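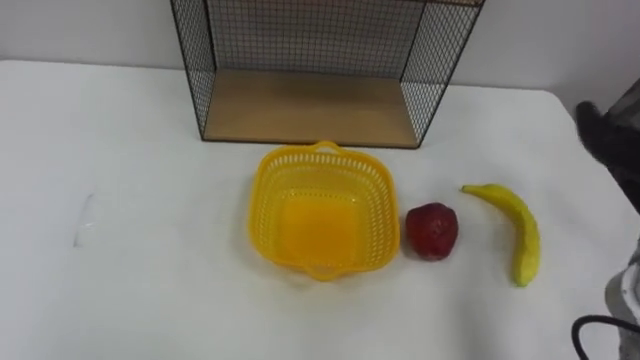 Mesh Shelves and Slotted Baskets: Frequently Asked Questions

Questions about sizes, cleaning, loading, delivery and returns for the Trumura desktop shelf and the Clirkitz small basket. If your question isn't answered on this page, write to the Zorora help desk using the form at the foot of the site.

About the shelf

What is the Trumura shelf made of?
Black metal wire mesh on a black metal outline, with a wooden base panel. The front is open. The mesh forms the back and both sides.

Does it need assembling?
Yes. The sides and back come folded flat with the base packed separately. You need a small cross-head screwdriver, which isn't supplied. Fit the back to the two sides first, stand the shelf up, then lower the base in and put the screws in from underneath. Leave all the screws slightly loose until the base is sitting level, then tighten them.

My shelf rocks on the table. Is it faulty?
Usually the screws were tightened in the wrong order. Loosen all of them half a turn, press down on the base with your palm and tighten again from the back. If it still rocks, try it on a different table. If it rocks there too, send us a message and we will replace the base.

Can I fix it to the wall?
It is meant to stand on a table or worktop. Some customers loop a cable tie through the mesh and round a hook. We don't sell a wall kit and can't advise on what weight a hook of your own will take.

Can I hang things from the mesh?
Light things, yes. S-hooks made from thin wire will go through the grid, thick ones won't. Keys, scissors and a small roll of tape are fine. Please don't hang anything hot or anything with a blade that isn't covered.

Is the wooden base treated?
It has one thin coat of clear wax. That will cope with a damp cloth but a wet mug left overnight will mark it. Use a coaster or put the wet item in a basket with a cloth under it.

About the basket

Which colours does the small basket come in?
Yellow, white and dark green. The yellow is a strong, bright yellow. Screens vary, so if you are trying to match something at home, ask for a colour card before you order. The card is free.

Will the small basket go inside the shelf?
Yes, one basket fits on the base. Put it in with one handle tab facing you so that you can pull it forward. The medium basket is too wide and will catch on the sides.

What are the slots for?
Air, mainly, and so that you can see how full it is without lifting it down. They go round all four sides. The bottom is solid, so crumbs and dust collect there and need tipping out now and then.

What falls through the slots?
Loose matches, cotton buds, thin pencils and hairgrips can all work their way out at the sides. Put small items in a tin or a paper bag first. Clothes pegs, teabags in their wrappers, onions, plugs and chargers all stay put.

Can I keep fruit and vegetables in it?
Yes. Garlic, onions and citrus do well. For soft fruit, line the bottom with kitchen paper and change it when it gets damp. Wash the basket before using it for food if it has held anything else.

Can I lift a full basket by one handle?
No. The tabs are for sliding and steadying. Use both, or put a hand underneath.

Do the baskets stack?
Empty ones nest inside each other for storage. They aren't made to stack when full, as the upper one will sit on whatever is in the lower one.

Using the two together

What goes where?
That depends on what you use most. Marius Pascu in our shop keeps post on the wooden base and stands the basket on the table in front for things that have to leave the house that day. At home you might do it the other way round, with the basket on the shelf and the table kept clear.

How much room do I need?
Measure the depth of your table before ordering if you want the basket to stand in front of the shelf. The sizes are on each product page. Leave enough space behind the shelf to get a duster in.

Will the shelf scratch a white table?
The metal can leave grey marks if it is dragged. Lift it instead. Every shelf is sent with a set of felt pads, taped inside the lid of the box, and people often throw them away with the packing. If you have lost yours, we will post another set.

Cleaning

How do I clean the mesh?
A dry paintbrush is quicker than a cloth. For kitchen grease, use warm water with a little washing-up liquid on a soft brush, rinse with a wet cloth and dry it straight away. Take the base out first.

Can the basket go in the dishwasher?
Top rack only, on a cool programme. A hot wash may warp the rim. Washing by hand in the sink is fine at any ordinary temperature.

How do I get a stain off the yellow plastic?
Make a paste from bicarbonate of soda and water, leave it on for an hour and rub with a soft cloth. Tomato and turmeric may not come out completely. Don't use bleach, which dulls the colour.

Orders and returns

Are the shelf and basket sold as a set?
No, they are separate items. The shelf is item 364 and the small basket is item 86. Add both to your order and they will be sent in one parcel.

Can I collect from the shop?
Yes, every day except Tuesday, when the shop is shut. Wait for the message saying your order is ready. Bring the order number with you.

How do I return something?
Fill in the returns form within 2 weeks of delivery. A shelf that has been put together can still be returned, provided all the screws are in the bag. Baskets must be clean.

Do you sell spare parts?
Bases, screws and felt pads, yes. We don't sell single mesh panels. Ask for Maricica Oprea, who looks after spares, and tell her whether your shelf has the waxed base or the older painted one.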